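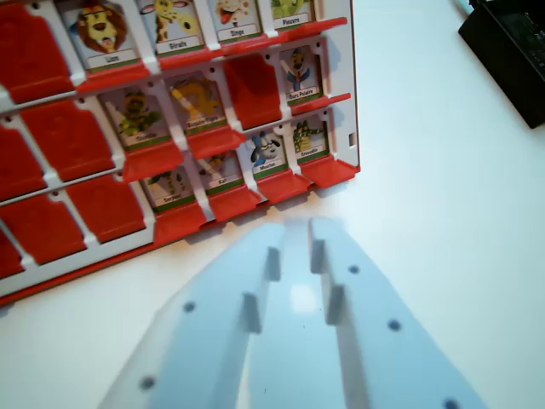

My daughter has decided that the board game collection needs to be bilingual, by which she means that I need to be. She's seven, in her third year of French immersion, and she corrects my pronunciation with a small sigh I recognize as my own.

So when we found an animal guessing game at the church rummage sale in November, all the labels in French, it came home with us. It's the same idea as the one with the faces that everybody's cousin had in 1988. Each player has a board full of little characters on hinged flaps, you each pick a secret one, and you take turns asking yes or no questions and knocking flaps down until somebody is smug. No moustaches or hats to ask about in this one, or so I assumed. Then you meet the Ours Polaire, who is wearing a blue outfit, and the whole wardrobe line of questioning opens up again.

House rule, imposed from below: all questions in French. I took French until Grade 10. I can order a coffee, apologize, and say that the window is open. What I can't do, I've learned, is ask whether an animal has a mane. I didn't know the word for mane. I mimed it. Miming was ruled out of order by the same person who had just mimed "tentacle" at me, and when I raised this I was told that was different.

(It's crinière. I looked it up in the bathroom.)

Some things I've picked up in the course of losing:

"Pieuvre" is octopus. I'd have put money on "octopus" with an accent somewhere. I have yet to say it to anyone's satisfaction. The middle of that word is a place where English mouths go to get hurt.

"Singe" is monkey, and looks to any English reader like what I do to the toast.

"Chouette" is an owl, and also, she informs me, means "neat" or "great". She now says "chouette" whenever I get something wrong, in a tone that has nothing to do with owls.

"Girafe" has one F. I have apparently been giving the French an extra one all my life and they've never once thanked me.

Then there's the Bébé-Tigre. Is he small? Is he a cat? Does he count as a baby for the purposes of "est-ce que c'est un bébé", when surely everyone on the board is somebody's baby? We spent longer on that than on most of our mortgage. She picks him constantly, because she thinks he's cute, and then she picks the lion, because she thinks I'll be expecting the tiger. I do expect the tiger. I always expect the tiger.

My strategy, for those keeping track at home, was to start with the big divisions. Does it live in water, does it have fur, would it eat me. The last one cost me a full turn while we debated whether a giraffe would, if provoked. Her strategy is to stare at my face while reading out the names slowly, one by one, and watch what my eyebrows do. I've been beaten this way more often than I'm prepared to put in writing. I've tried picking an animal at random without looking at it properly, but then I forgot which one I had and answered three questions on behalf of the wrong animal. There was an inquiry.

We play at the table after supper, on the white one, which shows every crumb but makes a decent surface for a board as long as nobody leans. Somebody always leans. One good elbow and the flaps go over like a row of drunks, eliminated and innocent alike, and then you're reconstructing the whole game from memory with an opponent who remembers it very much in her own favour. I have come to dread the little clatter. I've also come to enjoy it a bit, when I'm behind.

Jhun Rivera from next door came over to drop off our snow shovel (his now, really, in every sense but the receipt) and got pulled into a round. He grew up with Tagalog and English and has no French to speak of, so he asked everything in Tagalog with tremendous confidence. She answered "non" to all of it. He flipped his flaps down one after another, nodding thoughtfully, and guessed the octopus. It was the octopus. I have been doing this for two months.

My wife's contribution has been to suggest that I study. There's a set of flash cards somewhere, from my own school days, if they survived the move, and she thinks it would be nice for me to have a goal. My goal is to win one game before the snow's gone. I've got "crinière" now, and "plumes", and I can ask whether a thing has spots, which takes care of the giraffe and at least looks like effort.

Last night I got it down to two, the owl and the polar bear. I asked, in what I felt was very respectable French, if it was wearing clothes.

"Chouette," she said, and I still don't know if that was the answer.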